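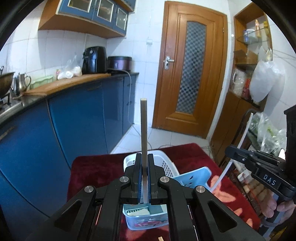 Une tige beige tenue entre les mâchoires d'une pince à main, dans une cuisine carrelée. À droite, une seconde pince tient une tige blanche.

Kisico publie la version 5 de Golla, son logiciel de planification pour pinces

21/02/2026

L'éditeur Kisico a mis en ligne la version 5 de Golla, son logiciel de perception et de planification de saisie. La mise à jour porte sur un cas que les versions précédentes traitaient mal : les objets longs et minces, comme les baguettes, les manches d'ustensiles ou les brochettes, que l'on prend par le milieu et dont les deux extrémités dépassent largement des mâchoires.

Jusqu'ici, Golla représentait l'objet saisi par une boîte englobante fixée à la pince. Pour un bol ou une boîte de conserve, l'approximation suffit. Pour une tige, elle produit un volume trop large, et le planificateur rejette des trajectoires pourtant praticables entre un panier et le bord d'un plan de travail. La version 5 remplace la boîte par un segment épaissi, dont l'orientation est estimée de nouveau à chaque image. Si la tige pivote entre les mâchoires, la trajectoire est recalculée à partir de la nouvelle inclinaison.

« Le point de contact est la partie facile. Ce qui nous a pris du temps, c'est l'extrémité basse, que la pince masque une partie du temps », explique Ruth Zapata, responsable du module de perception chez Kisico. Lorsque cette extrémité n'est plus visible, le logiciel conserve la dernière longueur mesurée et élargit la marge de sécurité jusqu'à ce qu'elle réapparaisse.

Le modèle a été entraîné sur 2 292 séquences de manipulation enregistrées dans des cuisines de particuliers, à l'aide de pinces tenues à la main. Les objets y sont posés au sol sur un tissu, sur une table ou sur un plan de travail, au milieu de ce qui s'y trouve d'ordinaire. Kisico n'a pas cherché à uniformiser les fonds. Selon l'éditeur, les carreaux brillants et les tissus à motifs figuraient parmi les premières causes d'erreur de la version 4, qui prenait parfois un joint de carrelage pour le prolongement de la tige.

Deuxième nouveauté, la gestion de deux pinces dans le même espace de travail. Chacune est désormais traitée comme un obstacle mobile pour l'autre, avec l'objet qu'elle tient. Le planificateur attribue une priorité à l'une des deux et retarde l'autre quand les segments risquent de se croiser. La priorité peut être fixée à l'avance dans le fichier de configuration ou laissée au logiciel. Dans ce second cas, elle revient à la pince dont la trajectoire restante est la plus courte.

Le laboratoire Galimlow, qui a eu accès à une préversion en février, l'a soumise à une série de 200 essais de rangement de tiges dans un récipient. Il a relevé 26 échecs, dont la majorité avec des tiges claires devant un mur blanc. « La segmentation perd le bout de l'objet, et le planificateur le croit plus court qu'il n'est », indique Yolanda Huaranga, ingénieure en commande à Galimlow. Les journaux de ces essais ont été transmis à Kisico, qui prévoit un correctif sans avancer de date.

Du côté des outils, le visualiseur de trajectoires a été réécrit. Il affiche sur une même ligne de temps l'image de la caméra, l'ouverture des mâchoires et l'inclinaison estimée de l'objet, et permet de revenir à l'instant où le planificateur a changé d'avis. L'export vers Cárdenas, le simulateur utilisé par plusieurs équipes clientes, se fait maintenant sans script intermédiaire. Les anciens fichiers de scène restent lisibles, mais les profils de pince doivent être convertis avec l'utilitaire fourni dans l'archive.

La version 5 est proposée en téléchargement aux titulaires d'une licence en cours. La documentation du module à deux pinces n'existe pour l'instant qu'en anglais et en espagnol ; la traduction française est en relecture. Les objets souples, câbles et ficelles compris, ne sont toujours pas pris en charge.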